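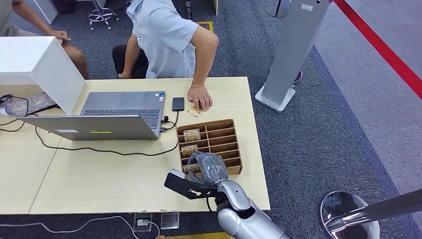 Rimby 수집 키트 사용기: 시연 400건을 모은 뒤의 평가
글 Damir Karagiannis, 2026년 9월

평가 대상은 Grirkideo의 시연 수집 키트 Rimby다. 구성품은 기록 소프트웨어, 손목 카메라 모듈, 동기화 허브, 조작용 장갑 Cosetti이며 로봇 팔과 손은 포함되지 않는다. 로봇은 사용자가 보유한 장비를 연결해야 한다. 제조사 문서에는 모방학습용 데이터 수집 도구라고 되어 있고, 실제 용도도 그 범위를 벗어나지 않는다. 학습 기능은 없다. 수집된 에피소드를 정리해 내보내는 데까지가 Rimby의 역할이다.

우리 팀은 9일 동안 시연 400건을 기록했다. 조작자는 5명이고 숙련도는 고르지 않다. Senga Pollock과 Poonam Rastogi는 원격조작 경험이 길고, 나머지는 이번에 장갑을 처음 착용했다. 학습에는 사내 파이프라인 Tan을 썼다. 학습 결과는 이 글의 평가 범위에 넣지 않았다. 정책 성능은 모델 쪽 변수가 많아서 수집 도구의 점수로 환산하기 어렵다.

과제

과제는 작은 포장 물품을 칸막이 정리함에 꽂는 것이다. 탁자 위 갈색 나무 정리함이 목표 위치이고, 로봇은 인쇄된 봉지를 손가락으로 잡아 칸에 세워 넣는다. 칸은 직사각형 격자 형태라 봉지의 각도가 조금만 틀어져도 테두리에 걸린다. 맞은편에는 사람이 앉을 수 있고, 노트북과 케이블도 같은 탁자에 올라간다. 배경을 비우지 않은 것은 의도한 조건이다. 단색 배경에서 모은 데이터로 학습한 정책이 사무실에서 멈추는 경우를 2월 시험에서 이미 겪었다.

에피소드의 시작 조건은 봉지가 탁자 위에 놓인 상태, 종료 조건은 봉지가 칸 안에 서고 손이 정리함 밖으로 나온 상태로 정의했다. 봉지를 떨어뜨렸다가 다시 잡은 경우는 별도 태그를 붙여 보존했다. 복구 동작은 따로 연출하면 부자연스러워지므로 우연히 나온 것을 남기는 편이 낫다.

설치

동기화 허브는 노트북에 케이블 하나로 연결된다. 드라이버 설치 후 장치 목록에 카메라, 장갑, 로봇 관절 스트림이 각각 표시된다. 여기까지는 문서대로 진행되었다. 문제는 관절 이름 매핑이다. Rimby는 자사가 시험한 손의 관절 순서를 기본값으로 가정하며, 순서가 다르면 설정 파일을 직접 수정해야 한다. 그래픽 화면에는 매핑 메뉴가 없다. Nele Ruppert가 설정 파일을 작성했고, 엄지의 부호가 뒤집힌 것을 찾는 데 오전 작업 시간을 모두 썼다. 오류 메시지는 나오지 않았다. 부호가 반대여도 기록은 정상으로 진행되기 때문에 첫 기록 전에 관절을 하나씩 움직여 값을 확인할 것을 권한다.

보정 절차는 내부 파라미터, 손목과 카메라 사이의 변환, 머리 쪽 카메라와 기준 좌표계 사이의 변환 순으로 진행한다. 체커보드는 동봉되어 있다. 보정 결과는 세션 폴더마다 복사되어 저장된다. 용량 낭비처럼 보이지만 나중에 카메라가 밀린 세션만 골라낼 때 유용했다. 보정 파일에 유효 기간을 지정하는 기능도 있는데, 기간이 지나도 경고만 뜨고 기록은 막지 않는다. 차단 옵션이 있어야 한다.

케이블 정리에는 배려가 없다. 동봉 케이블은 길이가 한 종류이고, 허브를 탁자 위에 두면 남는 선이 작업면으로 들어온다. 우리는 별도로 짧은 케이블을 구입했다.

조작감

Cosetti 장갑은 손가락 굽힘과 손목 자세를 읽는다. 힘 피드백은 없다. 얇은 봉지를 잡을 때 이 점이 가장 크게 드러난다. 조작자는 화면과 육안에 의존해 파지력을 조절하고, 초심자는 대체로 너무 세게 쥔다. 봉지가 구겨진 상태로 칸에 들어가면 종료 조건은 충족하지만 시연으로서의 품질은 낮다. Rimby의 자동 판정은 이 차이를 구분하지 못한다.

지연은 체감상 일정했다. 일정한 지연에는 조작자가 적응한다. 다만 기록 버퍼가 디스크에 쓰이는 순간에 짧은 끊김이 있었고, 이때 손이 한 박자 늦게 따라온다. 끊김 구간은 로그에 표시되므로 후처리에서 제외할 수 있다. 저장 장치를 더 빠른 것으로 교체한 뒤에는 빈도가 줄었으나 없어지지는 않았다.

장갑 크기는 두 종류다. Danilo Mangubat는 큰 쪽도 새끼손가락이 짧아 센서 위치가 어긋났고, 해당 손가락을 고정값으로 두고 기록했다. 사용자 프로필에 손가락별 활성 여부를 저장할 수 있어 매번 다시 설정할 필요는 없었다. 장시간 착용 시 손등의 센서 기판 부근이 눌린다. 우리는 조작자 교대 주기를 짧게 잡았다.

기록 화면과 태그

기록 화면은 단순하다. 시작, 종료, 폐기, 재시도 표시가 전부이며 모두 발판 스위치에 할당할 수 있다. 두 손이 묶이는 작업에서 발판 지원은 필수다. 발판은 별매품이고 일반 키보드 입력으로 인식되는 제품이면 동작한다.

태그는 세션 단위와 에피소드 단위로 나뉜다. 세션 태그에는 조작자, 조명, 물품 배치를 적고 에피소드 태그에는 성공 여부와 특이 사항을 적는다. 목록형 태그와 자유 입력을 모두 지원한다. 자유 입력은 초반에 꺼 두는 것이 좋다. 같은 현상을 조작자마다 다르게 적어 나중에 합치는 작업이 생긴다. 우리 데이터에서는 "미끄러짐", "놓침", "떨어뜨림"이 섞였고 Rastogi가 영상을 다시 보며 하나의 정의로 정리했다.

검수 화면에서는 카메라 영상과 관절 그래프가 같은 시간축에 표시된다. 이 화면은 키트에서 완성도가 가장 높은 부분이다. 그래프의 한 지점을 누르면 모든 영상이 해당 시점으로 이동하고, 구간을 드래그해 바로 태그를 달 수 있다. 단축키도 일관되다. 400건 가운데 26건을 이 화면에서 폐기했다. 폐기 사유는 카메라 가림, 동기 오류, 종료 조건 미충족 순으로 많았다.

손목 카메라

손목 카메라 모듈은 작고 가볍다. 마운트의 각도 조절 범위는 좁다. 팔의 하우징과 손가락, 하단의 검은 원판이 함께 잡히는 각도에서는 작업면으로 쓸 수 있는 영역이 크게 줄어든다. 손가락이 보여야 파지 직전의 정렬을 학습할 수 있으므로 가림을 전부 없앨 수는 없다. 가림의 양과 손끝 가시성 사이에서 타협해야 하며, Rimby에는 이를 도와주는 기능이 없다. 가림 비율을 표시하는 간단한 오버레이라도 있으면 설치 시간이 줄어들 것이다.

노출도 확인이 필요하다. 검은 하우징에 조명이 반사되면 밝은 부분이 하얗게 날아가고, 자동 노출은 그 면적에 따라 전체 밝기를 바꾼다. 손목을 돌릴 때마다 배경 밝기가 변하는 영상이 만들어진다. 우리는 수동 노출로 고정했다. 설정은 모듈을 재연결하면 초기화되는데, 이것은 명백한 결함이며 Grirkideo 지원팀에도 보고했다. 회신에는 다음 펌웨어에서 수정한다고 되어 있으나 시점은 명시되지 않았다.

바닥이 보이는 구도에서는 표시 테이프가 그대로 기록된다. 회색 카펫 위의 노란색에서 주황색 계열 사각형은 대비가 높아 위치 단서로 쓰이기 쉽다. 학습기가 물체 대신 테이프에 맞춰 움직이는지 확인하려면 테이프가 화면에 들어온 에피소드를 구분해 두어야 한다. 우리는 세션 태그에 항목을 추가했다. 기본 태그 목록에는 바닥이나 주변 표식에 관한 항목이 없다.

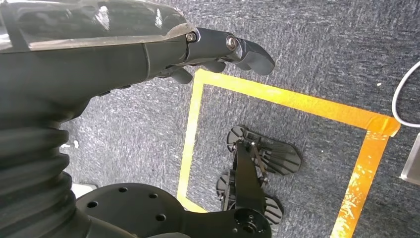
내보내기와 저장 형식

원본은 영상 파일과 스트림별 로그로 저장되고, 내보내기 시 하나의 컨테이너로 묶인다. 시간 정렬은 허브 시각을 기준으로 한다. 보간 방식은 최근접값과 선형 중에서 고를 수 있으며, 손목 자세에 선형 보간을 적용하면 회전 성분에 오차가 생긴다. 문서에는 이에 대한 언급이 없다. 자세 스트림은 최근접값으로 내보내고 보간은 파이프라인에서 처리하는 것이 안전하다.

Tan으로 가져오는 과정에서는 변환 스크립트가 필요했다. 스키마가 공개되어 있어 작성은 어렵지 않았다. 불편한 점은 행동값의 정의다. Rimby는 장갑에서 계산한 목표 관절각을 행동으로, 로봇이 보고한 관절각을 상태로 저장한다. 안전 제한기에서 잘린 명령도 잘리기 전 값으로 저장된다. 이 값을 그대로 쓰면 정책이 로봇에서 실행할 수 없는 목표를 출력하게 된다. 제한 적용 후의 명령을 함께 기록하는 옵션이 고급 설정에 있으니 반드시 켜야 한다. 기본값은 꺼짐이다. 우리는 초기 세션의 기록을 다시 계산해 채웠다.

부분 내보내기는 태그 조건으로 지정한다. 조건식 문법은 평이하고, 저장해 둔 조건을 명령줄에서도 호출할 수 있다. 버전 관리는 약하다. 태그를 수정하면 이전 값이 남지 않아 어떤 학습이 어떤 태그 상태에서 이루어졌는지 추적할 수 없다. 내보낼 때마다 태그 파일을 따로 보관하는 방법으로 대응했다.

안정성

기록 중 프로그램이 종료된 경우가 있었다. 진행 중이던 에피소드는 잃었지만 이미 저장된 에피소드에는 손상이 없었다. 재시작 후 세션은 이어서 진행되며 보정 파일도 유지된다. 다만 에피소드 번호가 하나 비는데, 번호가 연속이라고 가정한 스크립트는 여기서 멈춘다.

장갑 연결이 끊기면 로봇은 마지막 명령 위치에서 정지한다. 이 동작은 설정으로 바꿀 수 있으나 기본값을 유지했다. 재연결 시에는 조작자의 손 자세와 로봇의 손 자세가 일정 범위 안에 들어와야 제어가 넘어간다. 필요한 절차이고 구현도 적절하다.

비상 정지는 Rimby를 거치지 않는다. 로봇 제조사의 정지 회로를 그대로 사용해야 하며, 화면의 정지 버튼은 기록과 명령 전송만 중단한다. 버튼 색과 문구가 오해를 부를 수 있다. 조작자 교육에서 이 차이를 먼저 설명해야 한다.

장점

검수 화면의 시간축 동기와 구간 태그. 발판 스위치 지원. 세션별 보정 파일 보존. 공개된 스키마. 재연결 시 자세 일치 확인.

단점

관절 매핑이 설정 파일 수정으로만 가능하다. 손목 카메라의 노출 설정이 재연결 시 초기화된다. 장갑에 힘 피드백이 없다. 제한 적용 후 명령의 기록이 기본으로 꺼져 있다. 태그 변경 이력이 남지 않는다.

구매 판단

자체 기록 도구가 이미 있는 팀이라면 Rimby 전체를 살 이유는 크지 않다. 검수 화면만 따로 판매하지는 않는다. 새로 수집 환경을 꾸리는 팀에는 권할 수 있고, 그 경우 설정 파일을 다룰 인원과 변환 스크립트 작성 시간을 일정에 포함해야 한다. 얇거나 부서지기 쉬운 물품이 주된 대상이면 Cosetti 대신 힘 피드백이 있는 입력 장치를 검토하는 것이 맞다. 허브는 타사 장갑도 받지만 드라이버는 사용자가 작성해야 한다.

우리 팀은 키트를 계속 사용한다. 다음 수집에서는 정리함의 방향을 세션마다 바꾸고, 손목 카메라 마운트는 자체 제작품으로 교체한다. 펌웨어가 나오면 노출 항목을 다시 시험해 이 글에 추가하겠다.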